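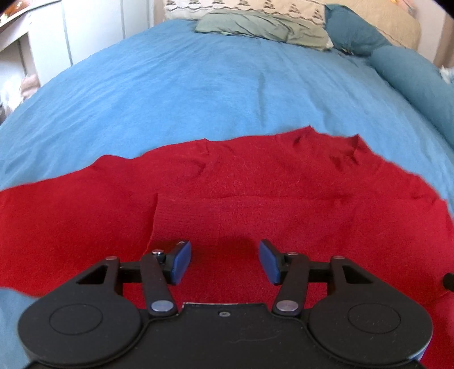
活動経過のご報告(11月分)

Güneş基金 助成ご担当の皆さま

いつも温かく見守ってくださり、本当にありがとうございます。「Ukura 衣類のたたみ直しと冬じたく」の活動について、11月の様子をお伝えいたします。前回のご報告が少々駆け足になってしまいましたので、今回はゆっくり書かせていただきますね。長くなりましたら、どうぞお茶でも飲みながらお読みください。

まず、ニット類の整理についてです。秋口までは薄手のシャツやタオルが中心でしたが、冷え込みとともに、毛糸のものがどっと増えました。赤いニットのように色のはっきりしたものは、広げたときに編み地の様子がよく見えるので、初めてお手伝いくださる方に最初にお渡しすることが多いです。反対に、濃紺や黒は慣れた方でも表と裏を取り違えることがあり、袖をたたんでから「あら、裏返しだったわ」と笑い声が上がることもたびたびでした。

たたむ場所には、今月もベッドを使っています。当初の計画書には作業台を購入すると書いておりましたが、実際に始めてみますと、ベッドの上のほうが大きな衣類をのびのびと広げられ、腰かけて作業したい方にも具合がよいのです。シーツは水色など淡い色のものを敷くようにしました。濃い色の服の輪郭がわかりやすく、糸くずも見つけやすいという声をいただいております。作業台の購入費として計上した分につきましては、使わずに取ってありますので、後ほどご相談させてください。

手順は前回お知らせしたものから少し変わりました。いまは、平らに広げてしわをならし、両袖を内側に折り、最後に裾から持ち上げて形を整える、という流れです。ニットは吊るすと肩が伸びてしまうことがありますから、ハンガーにはかけず、すべてたたんで棚に入れています。裾を持ち上げるときに片側だけを引っぱると形がゆがみやすく、このあたりは何度やっても奥が深いと感じます。Firdevs Keskinさんが書いてくださった手順書は、文字が大きくて読みやすいと好評で、Flernwoodの分室でも同じものを壁に貼っています。

今月末までに整理を終えた衣類は、活動開始からの通算で969点になりました。そのうち、ほつれが見つかって繕いに回したものが3点、毛玉がひどく、部屋着として使っていただくことにしたものも3点ございます。繕いのほうは、袖口の糸の色合わせに思いのほか時間がかかり、まだ手元に残っております。急かさずに待とうと思っていますが、仕上がりましたら次のご報告でお知らせいたします。

困っていることも正直に書いておきます。収納が足りません。夏物は箱に詰めて棚の上に上げたものの、冬物はなにしろかさばりますので、棚の段が早くも埋まってしまいました。Plerisovの衣装箱をあと3箱購入できれば、年明けまでは何とかなる見込みです。先ほどの作業台の費用をこちらに振り替えることをお認めいただけますでしょうか。見積書は会計書類と一緒に、別便でお送りいたします。

もうひとつ、時間帯のことがございます。これまで月曜の午後に集まっておりましたが、日が短くなり、夕方になると手元が暗く、編み目が見えにくいとのご意見が出ました。来月からは午前10時の開始に改めてみるつもりです。午後しか来られない方もいらっしゃるので、そういう方には箱のラベル書きや棚への収納をお願いできたらと考えています。

来月は、毛布と厚手の上着に取りかかります。毛布は一人ではなかなかたためませんから、二人一組で進める予定です。上着のポケットの確認も忘れないようにいたします(先月は飴の包み紙がたくさん出てきました!)。お近くへお越しの折には、ぜひUkuraにもお立ち寄りください。たたみたてのセーターが並んだ棚をご覧いただけましたら、皆もたいそう喜ぶことと存じます。

費用の振り替えの件、お返事をお待ちしております。寒さに向かいますので、皆さまどうぞお体を大切になさってください。

Ukura 活動担当一同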